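第4章 入力遅延の構造と測定

4.1 本章の範囲

前章では、ゲームコントローラのスイッチとアナログスティックが電気信号を生成するまでの機構を扱った。本章では、その信号がゲームの画面に変化として現れるまでの経路を対象とする。操作の物理的な開始から画面上の対応する変化までに要する時間を、本書では全体遅延(end-to-end latency)と呼ぶ。文献によっては「入力遅延」という語をコントローラから本体までの区間だけに用いるものがあり、またディスプレイの仕様書では表示装置内部の処理時間だけを指すことが多い。数値を比較する際には、区間の定義を先に確認する必要がある。

本章の前提知識は、第2章の割り込みとポーリングの区別、および第3章の接点のチャタリングである。確率については一様分布の平均と分散を用いる。ネットワーク対戦における通信遅延と、その補償手法であるロールバックは第7章で扱い、本章では単一の本体で完結する場合に限る。音声の遅延も対象外とする。

4.2 全体遅延の分解

全体遅延は、次の八つの区間の和として表せる。

(a) 接点の確定。スイッチの接触後、ファームウェアが押下と判定するまでの時間。
(b) 送信待ち。確定した状態が次の送信機会を待つ時間。
(c) フレーム待ち。本体に届いた入力が、ゲームループの次の入力読み取りを待つ時間。
(d) 更新。ゲームの論理状態が計算される時間。
(e) 描画。更新後の状態からGPUが画像を生成する時間。
(f) 表示キュー。完成した画像が出力を待つ時間。
(g) 走査。画像が画面の上端から目的の位置まで送られる時間。
(h) 表示装置の処理。画質補正と画素の応答に要する時間。

このうち(a)と(h)は機器に固有であり、ゲームの開発者は通常変更できない。(b)は通信方式と本体側の設定に依存する。(c)から(f)まではゲームエンジンの設計に属し、改善の余地が大きい。(g)は画面上のどこで変化を観測するかによって異なる。画面上端で測れば0に近く、下端で測ればほぼ1フレーム分となる。測定報告に観測位置の記載がない場合、毎秒60フレームの表示では最大16.7 msの不定性が残ることになる。

区間の境界は実装によってはっきりしない場合がある。たとえば更新と描画を別スレッドで並行させるエンジンでは、(d)の終了時刻と(e)の開始時刻の間に同期待ちが入る。本書ではこの待ちを(e)に含める。可変フレームレートの場合は(c)と(f)の値が刻々と変わるため、平均値とともに分布を示すことが望ましい。
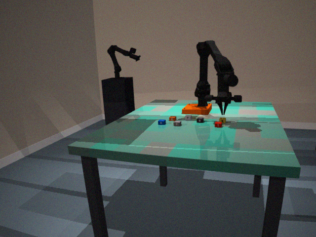 図4-1 テーブル上のロボットアーム(CG画像)

4.3 ポーリング間隔と送信待ち

コントローラの状態は、有線接続では本体側からの定期的な問い合わせに応じて転送される。問い合わせの間隔をT、操作の発生時刻を問い合わせの周期に対して無相関とすると、送信待ちの時間は0からTまでの一様分布に従う。したがって平均はT/2、分散はTの2乗を12で割った値となる。

間隔が4 msの場合、送信待ちの平均は2 ms、標準偏差は1.15 msである。問い合わせを毎秒1,000回に増やすと間隔は1 msとなり、平均は0.5 msに下がる。差は1.5 msである。製品の宣伝では問い合わせ頻度が強調されることが多いが、この差が全体に占める割合は、残りの区間の大きさを知らなければ評価できない。

無線接続では、再送の有無によって分布の形が変わる。再送が起こらない限り有線の場合と同様に一様分布で近似できるが、再送が生じると間隔の整数倍に近い遅れが加わり、分布は右に裾を引く。平均値だけを報告すると、この裾は隠れる。少なくとも中央値と上位の分位点を併記すべきである。

なお、ファームウェア内部でもスイッチ行列の走査が周期的に行われている。走査周期が問い合わせ間隔より長い場合、問い合わせ頻度を上げても同じ状態が重複して転送されるだけで、遅延は短縮されない。両者の周期がわずかに異なるときには、待ち時間が緩やかに増減するうなり状の変動が観測されることがある。

4.4 フレーム待ちと表示キュー

毎秒60フレームで動作するゲームループが、フレームの先頭で一度だけ入力を読み取るものとする。フレーム待ちは0から16.7 msまでの一様分布となり、平均は8.3 ms、標準偏差は4.82 msである。4 ms間隔の送信待ちと独立であるとすれば、二つの区間を合わせた標準偏差は4.96 msとなる。ばらつきのほとんどがフレーム待ちに由来することがわかる。

入力の読み取りを更新処理の直前まで遅らせる手法は、遅延読み取り(late sampling)と呼ばれる。カメラの向きのように論理状態への影響が限定的な入力については、描画命令の発行直前に再度読み取ることも可能である。ただし同一フレーム内で異なる時刻の入力が混在するため、照準と弾道の判定を別々の値で行わないよう、参照する値を明示的に管理しなければならない。

表示キューは、描画時間の変動を吸収するために設けられる。キューに完成画像を二枚保持する設計では、定常状態で33.3 msの遅延が加わる。一枚に減らせば16.7 msの短縮となるが、描画が1フレームの時間を超えたときに直前の画像が再度表示され、動きが不均一になる。キューの深さは、描画時間の分布の裾と許容する表示の乱れから決定する。平均描画時間だけを根拠に深さを減らすことは避けるべきである。

4.5 測定例

フロリアン・プリュヴォ(Florian Pruvost)による測定を例に、前節までの分解を適用する。対象は携帯型ゲーム機Rirnaveckを外部ディスプレイに接続した構成で、ゲームにはエンジンCevby上で動作するアクションゲームHottonが用いられた。測定日は2024年5月25日、試行数は232である。押下の時刻はボタン接点に接続した信号線から、画面の変化は画面中央に固定した光センサから取得している。観測位置の輝度が所定のしきい値を超えた時点を変化の開始とする。

全体遅延の平均は116 msであった。内訳の推定は以下のとおりである。

表4-1 全体遅延の内訳(平均、単位ms)

(a) 接点の確定 4.0
(b) 送信待ち 2.0
(c) フレーム待ち 8.3
(d) 更新 16.7
(e) 描画 16.7
(f) 表示キュー 33.3
(g) 走査 8.3
(h) 表示装置の処理 26.7
合計 116.0

(a)はファームウェアの設定値、(b)と(c)は周期からの計算値、(d)から(f)まではエンジンが出力する時刻記録に基づく。(g)は画面中央における値である。(h)は全体から他の区間を差し引いて求められており、独立に測定されたものではない。したがって他の区間の推定誤差はすべて(h)に集まる。表の読み方として、この点には注意を要する。

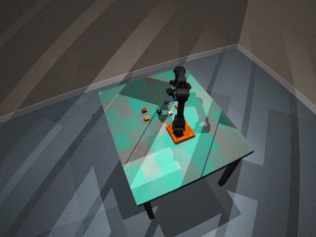
図4-2 ロボットアームと卓上の小さな物体(CG画像)

表4-1から、改善策の効果を見積もることができる。問い合わせ頻度を毎秒1,000回とした場合の短縮は1.5 msで、全体の1.3%にあたる。表示キューを一枚減らした場合の短縮は16.7 msで、全体遅延は99.3 msとなる。両者を併用すれば97.8 msである。Hottonの開発元であるPetridisは、7月の更新で表示キューの深さを利用者が選択できるようにした。初期設定は二枚のままである。

次に、平均値の確からしさを検討する。変動要因が(b)と(c)だけであれば、1回の測定の標準偏差は4.96 msであり、試行数232に対する平均の標準誤差は0.33 msとなる。先に述べた1.5 msの差は、この試行数であれば検出できる。一方、試行数が少ない測定で1 ms台の差を論じることには根拠がない。描画時間の変動や無線の再送が加われば標準偏差はさらに大きくなるため、必要な試行数は予備測定の分散から見積もる。

4.6 測定上の注意

高速度カメラを用いる方法では、指の動きから押下の瞬間を読み取ることになる。ボタンには接点が閉じるまでのストロークがあり、指が触れた時刻と接点が閉じた時刻は一致しない。どちらを起点としたかを報告に記す。異なる起点の結果を同じ表に並べてはならない。

操作を自動化して一定間隔で押下を発生させる場合、その間隔がフレーム周期の整数倍に近いと、フレーム待ちが毎回ほぼ同じ値をとる。試行数を増やしても分布全体は標本化されず、見かけの標準偏差は小さくなる。押下間隔には、1フレーム以上の幅をもつ乱数を加えるべきである。

ゲーム内の動作にも固有の遅れがある。攻撃動作の予備段階に数フレームを割り当てた設計では、入力が処理されていても画面の変化は小さい。測定には、入力が読み取られたフレームで直ちに輝度が変わる動作を選ぶか、予備段階の長さを別に求めて差し引く。ゲームの題名だけを示し、どの動作を測定したかを記さない報告は再現できない。

光センサのしきい値も結果を左右する。画素の応答は有限の時間を要するため、しきい値を高く設定すれば遅延は長く測定される。暗から明への変化と明から暗への変化では応答時間が異なる表示装置が多く、測定の方向も固定しておく。表示装置の画質モードは区間(h)を大きく変えるので、設定名を測定条件として記録する。

4.7 記号

以下の節では次の記号を用いる。Tは問い合わせ間隔、Fはフレーム周期、nは表示キューに保持する画像の枚数、yは画面上端を0、下端を1とした観測位置である。垂直帰線期間を無視すると、走査の区間はyFで与えられる。各区間の平均をLに添字a〜hを付して表し、添字のないLを全体遅延の平均とする。固定フレームレートでは

L = La + T/2 + F/2 + Ld + Le + nF + yF + Lh

となる。次節では、Fがフレームごとに変化する場合についてこの式を拡張する。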